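Daltside Lunch Waste Project, final report
Group 4: Anum Zaidi, Libor Paulík, Guadalupe Arellano
Feb 24, 2024

What we wanted to find out
How much food gets thrown out at lunch at Daltside and what kind. Also if smaller portions would help. Our first idea was compost but Ms. Ledesma said too big for one semester, so we cut it down.

Method
Weighed the trash from both lunch lines for 7 days in November. Kitchen scale, gloves, big bins. Sorted into fruit, bread, hot food, milk. Then a survey, paper only, handed out in homeroom. 131 came back filled in. A few had drawings on them and we left those out.

Results
Total was 419 pounds. Hot food was the worst, then fruit. Mostly whole apples with one bite or no bites. Milk was hard becuase people pour it in the sink, so our milk number is too low. Survey: 51 students said they throw out fruit "most days." Top reason was not enough time to eat. Taste came second, which suprised us, we had guessed it would be first.

Portions
Didn't get to test this properly. Kitchen did half scoops of rice one day and the hot food bin was lighter, but one day isn't enough to say anything. Also it was pizza on the other line.

Problems
Scale battery died on day 3, borrowed one from the science room. Libor's sorting and Anum's sorting didn't match at first (is a burrito bread or hot food? we went with hot food). Survey question 6 was confusing, not used.

Next time
Slice the apples. Share table by the door for unopened stuff. Ask for five more minutes at lunch. Weigh for a full month if the kitchen is ok with it.

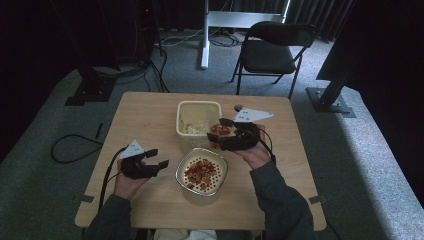 Raw numbers and the blank survey are in the class folder, Guadalupe has the paper copies.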